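Washing machine stops mid-cycle with the drum full (Prins, drain fault) - my running log

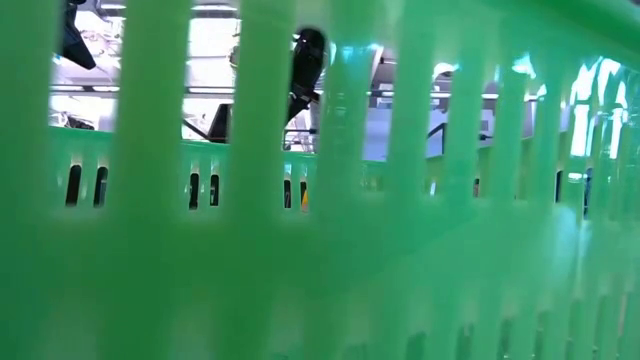 Page last changed: Thursday, 21:40, by Haruna Sekiguchi

Status: fixed, leaving it open until I've done a few more loads

Right, I'm putting all of this in one place so I stop repeating myself on the phone. The machine is a Prins front loader, came with the flat, no idea how old. It fills fine, washes fine, then gets to the bit before the spin and just sits there with a drum full of grey water and the door locked. The display says E11 and it beeps at me until I switch it off at the wall.

First go

Switched off, left it for the length of a cup of tea, switched on again and picked drain only. Pump hummed, no water moved. Tried again with the same result. The door wouldn't release either, so all my work shirts were held hostage overnight (lovely).

Second go

Rang Teltik, who do the repairs for our landlord. I got Wilson Huaranga, very patient man, and he asked me to do the filter before he booked anyone. It's behind the little flap at the bottom right. He told me to have a shallow tray ready and plenty of towels, and I thought I had plenty of towels. I did not! If you're doing this, let the water out through the thin rubber hose next to the filter first, and keep the bung in your other hand so you can stop when the tray's full. I emptied that tray more times than I want to remember.

Inside the filter: one hair grip, a 2p, a horrible felt of lint and the corner of a tissue. Cleaned it, put it back, ran drain only. The water went out and the door clicked open. I was thrilled and told everyone.

Third go

Spoke too soon. Two loads later, E11 again. Filter was clean this time, so I rang back and got Debora Messina, who read Wilson's notes (hooray) and asked whether the waste hose had been moved lately. Well, yes. I'd shoved the machine back hard after fishing a sock out from behind it. Pulled it forward and there was the hose, folded nearly flat against the skirting board. I straightened it and hooked it up a bit higher with the plastic bracket from Gusden, the hardware place by the station.

Also checked where the hose joins the pipe under the sink, on Debora's advice. There was a plug of old gunk in the spigot as thick as my thumb. I got it out with a teaspoon handle and the teaspoon has gone in the bin.

Where we are now

Five loads since then, including towels, and no E11. It's a bit louder when it drains but Debora said that's normal when the water's moving properly. Spin is fine.

Still to do:
Ask Teltik if the 118 on the service sticker is the part number for the pump, in case it does go.
Check the seal round the filter for drips after the next hot wash.
Go through pockets before loading. Lino, this means you.

Comment from Lino Palumbo
The 2p was mine, the hair grip wasn't. Can I have it back?

Reply from Haruna
It's on the windowsill. I'll do the seal check at the weekend and add it up there.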